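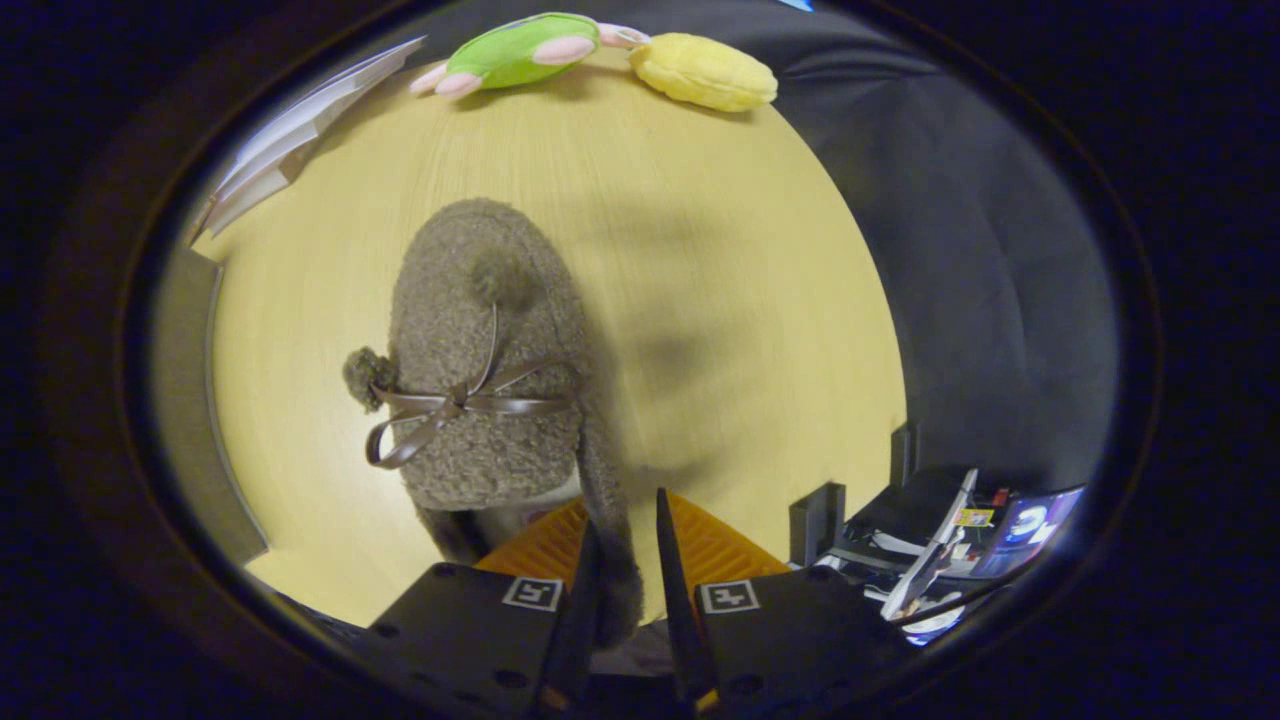

Page last modified: Aug 26, 2024

Figure 2. Soft toy with gray, curly pile, a pom-pom on the head and a thin brown cord tied around the body.

4. What households keep

4.1 The storage problem as residents see it

The earlier sections dealt with things that people in Gasevlow and Kolluvside said they meant to throw away. This section is concerned with things they said they would never throw away, a much larger category and one that takes up most of the closet space in both towns. We visited 80 households over the course of the study. In the 20 that had moved within the past year, we also asked what had been packed first, what had been packed last, and what was still in its box.

The interview guide assumed that people keep objects for use, for resale or for sentiment. This assumption lasted until the first hallway. Residents moved between the three reasons without embarrassment, often for the same object. A bread machine was kept because it worked, then because it would fetch a good price, then because it had been a wedding present. It had not made bread in the period covered by the study. We coded it under all three headings and moved on to the garage.

4.2 Soft goods

Soft toys deserve separate treatment. They are bulky for their weight, they cannot be stacked, and they have faces, or at any rate parts arranged so that an owner will insist on a face. Trim matters more than we had expected. Pom-poms, bows and cords of the sort shown in Figure 2 came up again and again when residents explained how one toy differed from another that looked, to the interviewer, much the same. Species was a poor guide. Several toys had been bears for years in one room of a house and dogs in another, and we learned not to take sides.

Texture was the other common point of reference. Residents described short, smooth pile as "newer" and looped or nubby pile as "the good kind," a ranking that had little to do with price and even less to do with age. Where a toy had been washed, the washing was reported as an event, with a before and an after. One Kolluvside resident dated the purchase of a car by it.

Adults without children at home were no more willing to part with soft toys than anyone else. They were, however, more likely to say that they were holding the toys for somebody. The somebody was usually a grown child living in Jutudville, who had been asked to collect them. In the 5 cases where we were able to reach the grown child, all were under the impression that the toys were being kept because their parents liked having them. We did not feel it was our place to connect the parties.

4.3 Boxes and labels

Labeling habits were consistent enough to be of some practical use. Kitchen boxes were labeled by room. Paper was labeled by year, with the year sometimes wrong. Soft goods were labeled with a single word, most often "keep," which describes the whole contents of the house and so narrows things down very little. Boxes from the Henríquez storage yard come with a printed form on the lid, with spaces for contents, date and owner. Residents filled in the owner.

We had proposed, in the pilot, a simple sorting exercise in which residents would divide one box into items to keep, items to pass on and items to discuss. The discuss pile grew at a rate that threatened the schedule. In the main study we dropped it and allowed only 2 piles, after which residents created the third one themselves on the nearest chair. Chairs are therefore included in the tables under temporary storage. Readers who object to this are invited to look at a chair in their own bedroom.

4.4 Effect on the estimates

The standard method for estimating stored volume works from floor area and number of occupants. It handles furniture well and tools adequately. It does badly with soft goods, because a bag of soft toys can be pressed into almost any gap and will return to its original size as soon as someone opens the door. Measuring such bags closed gave figures that were too low. Measuring them open gave figures that were accurate and left the interviewer with the job of closing them again.

For the Gasevlow sample we used the closed measurement and applied a correction, described in Appendix B. For Kolluvside we used the open measurement throughout. The two sets should not be compared directly, though we expect that they will be. Items held for relatives elsewhere were assigned to the household where they physically sat, whatever the residents had to say about it, and the residents had a good deal to say. Their objections are coded separately in Section 5.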